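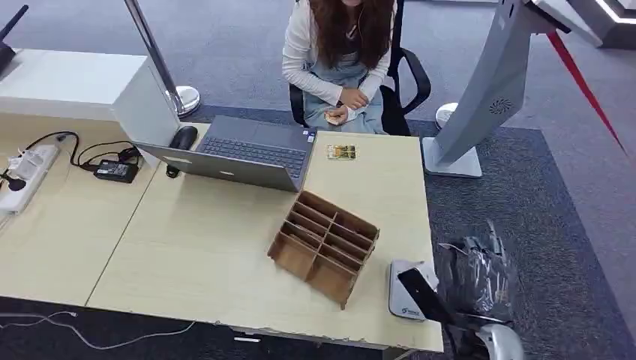
Tadari Results Desk, version 4: review after one election

Our newsroom in Asenport is small and we cover the county and the city. For many years we followed election night with a spreadsheet and a telephone. Before the last city vote the editor agreed to pay for Tadari, a program that collects the results from polling stations, adds them and makes maps and tables for the website. I was the person who had to learn it, so I write here what I found.

Installation

The setup took me one afternoon. You load the list of polling stations, the list of candidates and the borders of the wards. Asenport has 34 polling stations, and the program accepted the official file without complaint, except for two stations which share one building. It joined them into one, and I had to separate them by hand. The manual explains this on a page that is difficult to find, under "Locations" and not under "Import".

The night itself

Results can come in two ways. The program can read them from the page of the election office, or a reporter can type them in on a phone. We used both. When the two numbers do not agree, Tadari shows the line in yellow and does not publish it until an editor chooses. This is the best part of the program. In one ward our reporter typed 481 where the official sheet said 418, and the mistake never reached our readers.

The automatic reading was less good. It stopped two times during the evening, and the only sign was a small gray clock in the corner that did not move any more. I would like a sound, or a message to my phone. After a restart it continued from the correct place and no votes were lost.

Maps and tables

The maps look clean and they open quickly on an old phone. The colors of the parties can be changed, but only before the count begins. I did not know this, and so two candidates had almost the same green on our page all night. Several readers wrote to us about it, and they were right.

The tables show percentages with two decimals. You can choose one decimal, and I recommend it for a city election. With few ballots counted the long numbers give a feeling of precision that is false. There is also a "projected winner" label. We turned it off. The program does not say clearly how it calculates it, and in a close race I do not want to defend a method I cannot read.

Compared with Flustex

Before we bought, I tested Flustex with the same data for 13 days. Flustex has nicer charts and a better search for past elections. But it publishes each number immediately when it arrives, and there is no step where a second person must approve. For a bigger desk with its own checking system maybe this is no problem. For us it was the reason to say no.

Price and support

We paid for the smallest license, which allows up to 100 stations and five users. The support is by email only. I wrote in the evening before the vote and had a useful answer in less than one hour. On the night I had no need to write.

Good: the approval step, the fast maps, the simple phone form.
Bad: the silent stops, the locked colors, the order of the manual.

I give four stars of five. We will use it again for the school board election in January, and I will set the colors first.

Akpan, Asenport
2023-09-18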